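Unit 4 handout: Drying, swelling and storage of natural materials

Read this before the Monday session. The lab sheet for the Ulstead samples is separate.

## 1. Why this unit exists

Most damage to hair, wood, hide and plant fiber in small collections comes from water moving in and out of the material. Insects and light get more attention in the textbooks, and we cover them in Units 5 and 6. For now, keep to moisture.

All of these materials are hygroscopic. They take up water vapor from the air until they reach a balance with it, and they give it back when the air dries out. The amount held at balance is the equilibrium moisture content (EMC). For wood in a room at 50 percent relative humidity, use an EMC of 10 percent in your worksheets unless told otherwise.
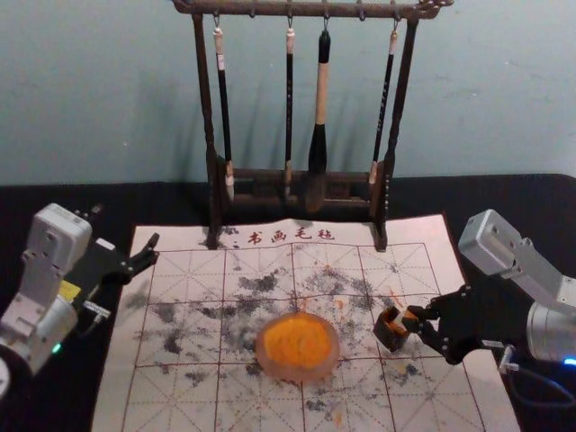 *Fig. 4.1. Calligraphy brushes on a wooden rack, bristle tips down.*

## 2. Movement in wood

Wood does not swell evenly. Movement along the grain is small enough to ignore in this course. Movement across the grain is not, and it is larger along the growth rings (tangential) than across them (radial). The ratio is roughly 2 to 1 for many common species. That difference is what makes flat boards cup and round stock go slightly oval.

Terms to know for the quiz:

- fiber saturation point
- bound water and free water
- tangential and radial shrinkage
- hysteresis (the EMC reached by drying is a little higher than the EMC reached by wetting)

Joints fail where two pieces meet with the grain running in different directions. One piece wants to move and the other holds it back. Old glue may let go first, and then the repair is easy. If the glue holds, the wood splits.

## 3. Hair and other protein fibers

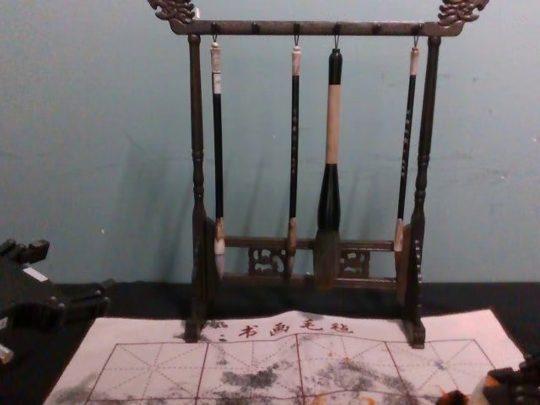 Hair swells mostly in thickness and very little in length. Wet hair also bends more easily than dry hair and tends to keep the shape it dries in, so a tuft dried against a hard surface can stay bent until it is wetted again. Position during drying matters for this reason. A brush hung by a loop at the top of its handle, as on the dark rack with the carved ends, has nothing pressing on the tuft, and any water in it drains away from the ferrule or glue line. Stood tip up in a jar, the same brush lets water run down into the handle, where it softens the glue and can crack the wood. Do not speed things up with a heater. The outside of the tuft dries well before the root does.

## 4. Worked problem

A storage box at Ulstead holds 187 grams of oven-dry wood. The air in the box is steady and the wood has come to balance at 10 percent EMC. Find the mass of water held.

Moisture content is water mass divided by oven-dry mass, so:

 water = 0.10 x 187 = 18.7 g

Students often divide by the total mass. Check which one the question gives you.

## 5. For next time

Read the Rilmont packet, sections on buffering and sealed cases. Bring your humidity log, even if it has gaps. Write down where the sensor stood and how far it was from an outside wall.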